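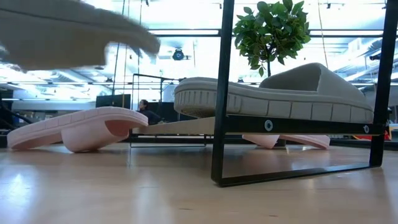
나무 바닥에 옆으로 누운 분홍색 슬리퍼 한 짝.

새벽 4시의 실험실 복도에는 냉동고 돌아가는 소리밖에 없다. 그 시간에 나는 왜 거기 있었느냐. 박테리오파지를 취재하겠다고 큰소리를 쳤다가, 배양 접시를 꺼내는 시각이 하필 새벽이라는 얘기를 듣고도 물러서지 못했기 때문이다. 커피는 세 잔째였고 수첩에는 내가 봐도 못 읽을 글씨가 가득했다.

박테리오파지, 줄여서 파지. 세균만 골라 감염시키는 바이러스다. 바이러스라고 하면 다들 몸부터 움츠리는데(나도 그랬다!) 파지는 사람 세포에는 달라붙지 못한다. 대신 자기에게 맞는 세균을 만나면 표면에 내려앉아 유전물질을 밀어 넣고, 세균 안에서 불어난 다음 껍질을 터뜨리고 나온다. 전자현미경 사진을 처음 보면 좀 당황스럽다. 각진 머리에 가느다란 다리라니, 달 착륙선을 꼭 닮았다.

내가 찾아간 곳은 트론드니스(Trondness)라는 작은 연구소다. 기차역에서 버스로 갈아타고, 내려서 또 언덕을 올라야 한다. 11월이라 해가 일찍 졌고 나는 입구를 한 번 지나쳤다. 문을 열어 준 사람은 로맹 르브룅(Romain Lebrun). 인사를 나누자마자 그가 보여 준 건 하수였다. 정말로 하수. 갈색 물이 든 병이 선반에 줄지어 있었다.

"여기가 우리 도서관이에요."

파지를 찾으려면 세균이 많은 데로 가야 한다. 하수 처리장, 축사 옆 도랑, 강 하구의 진흙 같은 곳 말이다. 르브룅의 팀은 지금까지 물 시료를 900개 모았고, 그중에서 쓸 만한 파지 105종을 골라냈다. 병마다 채취한 곳의 이름이 붙어 있는데 가장 많이 보인 건 빔빅콤(Bimivcombe)이었다. 거기 물이 특별하냐고 물었더니 그냥 차를 대기 편하단다.

고르는 방법은 생각보다 옛날식이다. 세균을 접시에 잔디처럼 빽빽하게 키우고, 걸러 낸 물을 한 방울 떨어뜨린 뒤 하룻밤 둔다. 맞는 파지가 있으면 그 자리의 세균이 녹아 투명한 구멍이 생긴다. 이걸 플라크라고 부른다. 치과에서 듣던 그 단어와는 상관이 없다. 나는 르브룅이 건넨 접시를 불빛에 비춰 보다가 구멍을 발견하고 소리를 질렀는데, 옆에서 일하던 사람들이 고개도 안 드는 걸 보면 손님들이 다 그러는 모양이다.

파지를 약으로 쓰자는 생각은 새롭지 않다. 발견된 게 20세기 초였고, 조지아의 트빌리시에서는 그때부터 지금까지 치료에 써 왔다. 다른 나라들은 페니실린이 나오면서 관심을 거뒀다. 항생제는 여러 세균을 한꺼번에 잡고 만들기도 보관하기도 편했으니까. 그러다 약이 듣지 않는 내성균이 늘면서 먼지 쌓인 논문들이 다시 펼쳐지고 있는 것이다.

문제는 파지가 입맛이 지독하게 까다롭다는 점이다. 같은 대장균이라도 어떤 계통은 잡고 어떤 계통은 본 척도 않는다. 장내의 다른 세균을 덜 건드린다는 면에서는 좋은데, 환자마다 맞는 파지를 새로 찾아야 한다면 얘기가 복잡해진다. 급한 환자에게 하수부터 뜨러 가겠다고 할 수는 없지 않은가. 그래서 미리 모아 두는 목록이 필요하고, 팔라니아판(Palaniappan)이라는 이름의 공동 목록 사업에 이 연구소도 들어가 있다. 병원에서 균주를 보내오면 보관된 파지와 하나씩 맞춰 본다. 결과가 나오기까지 빠르면 2일이라고 했다.

세균도 가만히 당하고만 있지는 않는다. 파지가 달라붙는 표면 구조를 바꿔 버리기도 하고, 들어온 유전물질을 잘라 내기도 한다. 유전자 가위로 유명해진 크리스퍼도 원래는 세균이 파지를 막으려고 갖춘 방어 장치다. 연구자들은 그래서 서로 다른 파지를 섞어 쓴다. 이른바 칵테일이다. 르브룅이 요즘 매달리는 혼합물에는 파지 4종이 들어가는데, 어떤 조합에서는 파지끼리 서로 방해를 해서 한 종만 넣느니만 못하단다. 그 얘기를 할 때 그의 얼굴이 제일 어두웠다.

허가 문제도 남아 있다. 약이라면 성분이 일정해야 하는데 파지는 증식하고 변이한다. 오늘 승인받은 칵테일을 내년에 조금 고치면 그건 같은 약일까? 규제 쪽 일을 맡은 카드몬트(Kadmont)라는 회사와 통화를 해 봤더니 담당자가 한참 설명한 끝에 "솔직히 나라마다 달라요"라고 했다. 대규모 임상시험 결과도 아직 부족하다. 개별 환자가 좋아졌다는 보고는 여럿이지만, 대부분 항생제를 함께 썼기 때문에 어느 쪽 덕인지 가르기가 어렵다. 그러니 가족이 아프다고 인터넷에서 파지 제품부터 주문하지는 마시길. 담당 의사와 먼저 이야기할 일이다.

날이 밝을 무렵 르브룅은 다음 물을 뜨러 간다며 장화를 꺼냈다. 같이 가겠느냐기에 잠깐 고민했다. 갔다. 냄새는 각오한 것보다 심했고, 내가 뜬 병에도 번호가 붙었다. 거기서 뭐가 나왔는지는 아직 연락을 못 받았다.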